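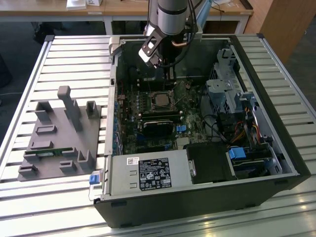
Two-finger gripper over the open tower, memory module still in its slot

Which gripper for memory modules in a desktop tower?
Posted 2018-01-05 by jelia_bench

Hi all! I'm trying out grippers for taking old PCs to bits and I'm having a great time with it, but I've hit the point where I need other people's opinions. The tower lies on its side on a slotted aluminium table with the side panel off, and the arm comes down from overhead. Next to it I've got a printed fixture plate with slots for whatever comes out.

So far I've compared two grippers, a Hellia parallel one with two fingers and a Fogh one with softer pads. The Hellia gets hold of a memory module almost every time once the clips are open (20 tries, 7 of them with the lights turned down, only one miss). The Fogh is kinder to the board but it slips on the way up, and then the module sits crooked in the slot and I have to start again.

What gets me with both is the space. There's a heatsink right by the memory and the processor socket on the other side, and the gripper bracket is wide. Has anyone got thinner fingers to work, or should I be looking at a different gripper altogether? Cables are a pain too, mine loop down beside the gripper and I'm always worried about them catching.

Yoshinori Yokoyama
Lovely project! Keep the Hellia and change the fingertips. I went through the same thing in August with small cards, and printed tips did more for me than a new gripper would have. Make them long and narrow, with a shallow groove across the inside so the edge of the module has somewhere to sit. Mine stick out 12 mm past the metal and they still feel stiff enough.

Turn the gripper so that it opens across the module and the wide side of the bracket runs along it. You may get your clearance back just from that. Then pull straight up, slowly, and stop if the force climbs. If your controller can log force, do a few pulls and look at the curves, they're brilliant for spotting a clip that hasn't opened fully.

For the cables, a bit of hook and loop tape higher up the arm and a loose bend at the wrist. Check it at both ends of the wrist turn before you tie it down.

penda_fan
Try a suction cup? I use a Penda one on flat boxes and it's great. Not sure about memory though, the chips make it bumpy.

old_solder
Suction won't seal on that. I'd go with the narrow tips as well, and if you print them, print spares. Mine lasted roughly 1000 picks before the groove wore smooth, and that was with the cheap filament. Also earth your fixture plate if you want the modules to work afterwards, printed plastic holds a charge like anything.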